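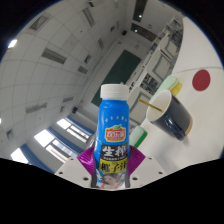
A bottle of coconut juice held upright between the two gripper fingers, with the cup and sponges on the table alongside.

Handling rules for hand-held grippers, revision 5

Revision 5 of the Petus handling rules took effect on 28/01/2024 and replaces the version issued in August. It applies to all tabletop recording with hand-held grippers, including work done in classrooms and other shared rooms.

The main change is to section 2, on grasping drink containers. Bottles must be capped before the first grasp and held upright whenever they are off the table. The operator closes the fingers on the body of the bottle, never on the cap. Open cups must be empty. A cup that has tipped over may stay as it is if the task sheet allows a mixed starting layout.
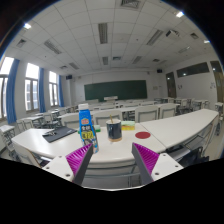

Gripper open at the desk. The bottle, mug and sponge are ahead of the fingers, and the flat red disc is on the desk surface.

Section 8 now covers the approach. Fingers are to be fully open before they reach the first object, and both pads must be checked for damage at the start of each session. Room lighting and curtains are left unchanged until the session ends.

Kagiso Du Plessis of Tanner, who edited the revision, said the old wording on bottles had been read two ways. "Some sites took 'secured' to mean capped and others took it to mean gripped," Du Plessis said. "The new text says capped."

Comments go to Sipho Gumede at Plimotel. Please quote item 233 and the section number.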